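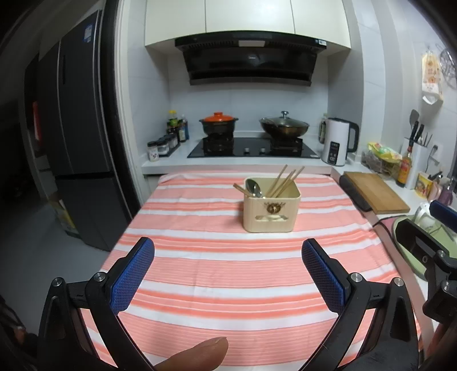
Radu Tudose wrote after our last report that we spend too long in showrooms and not long enough with the people who make the things, and that a handle looks the same on any wall if you never see how it is cast. So for the Cieślak visit we asked to start in the foundry and leave the showroom for the end.

Cieślak makes door and window handles, hinges and a small line of bathroom hooks. The works are in Olden, on the road out towards the reservoir, in two long brick buildings with a newer shed between them. We were there on 2 December 2022 with a group of 19, mostly joiners and shop owners, plus a few students on an interiors course.

Visitors sign in at the side gate. The sign on the main road still points to the old entrance, and several of us drove past it twice. Parking is free but tight.

Hanna Bednarek took us round. The first stop was the casting area, where brass is poured into sand moulds. Most of the brass is bought in as bar, and trimmings from the machines go back into the melt. Each pour fills a tree of handles, which are sawn apart once cool. It is hot and loud near the furnace and we were asked to stand behind the yellow line. Ear plugs were handed out at the door.

From there the handles go to machining. The newer shed has a row of lathes and milling machines that cut the spindle hole and the screw holes. We saw the Stuvden lever being done, a plain straight handle with a round rose. It is the firm's best seller and has been changed only once, when the return spring was made stronger after complaints from hotels.

Polishing took up the longest part of the tour. It is still done by hand on belts and cloth wheels. A new polisher trains for 2 years before being given the mirror finish. Satin is easier, and the unlacquered brass is easier again, as small marks disappear when the metal darkens. Xiomara Greenberg asked how many handles are sent back at this stage. Hanna didn't want to give a figure, but she showed us the bin, and there were pits and scratches in there that most of us had to hold to the light to find.

The test room is small. A machine pushes a lever down and lets it go all day long, and next to it is a cabinet for salt spray. One sample had been in the cabinet for 300 hours and had gone dull on the underside.

The showroom is upstairs. It has 68 handles on sample boards at normal door height, so you can try them properly. The Urkton range is new, with a flat lever and a leather wrap. Giang Trình liked the feel of it but doubted it would last on a kitchen door. Replacement wraps will be sold separately, price not yet fixed. Trade orders open in April.

Coffee and rolls were served downstairs afterwards, and we could buy seconds from a trolley by the door. I bought a pair of Stuvden levers in satin, with the roses and screws.

The tour takes a full morning. Wear closed shoes. Groups book through the office by phone, and there are no tours in August.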